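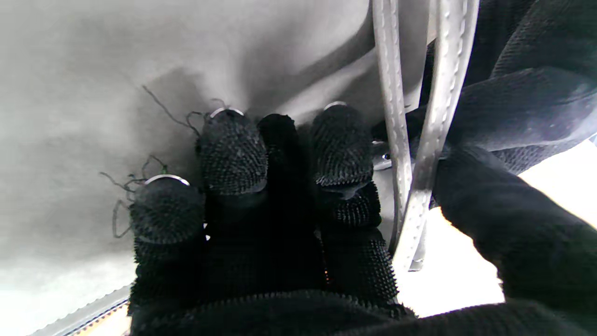
Handout 4: Fabric cases and pouches

Makers promise a lot for a folded bit of cloth. Flililow says its felt survives 2000 openings. Opened by whom, and how full? The leaflet doesn't say, so treat the figure as advertising.

Check corners first, then the edges. A snap near a corner takes more pulling than people expect.

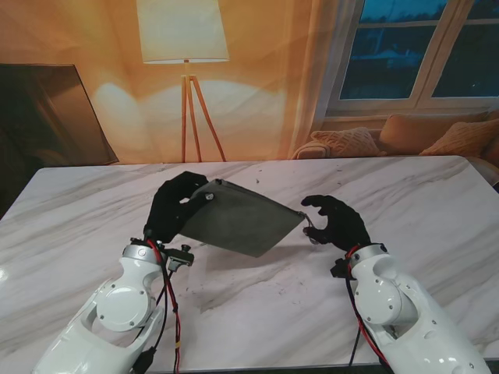 One reader of last year's notes objected that snaps outlast the cloth every time, and that 27 washes had ruined the felt and left the metal fine. Maybe. One pouch is thin evidence.

For June: bring a flat pouch, any make, and the seller's claims for it.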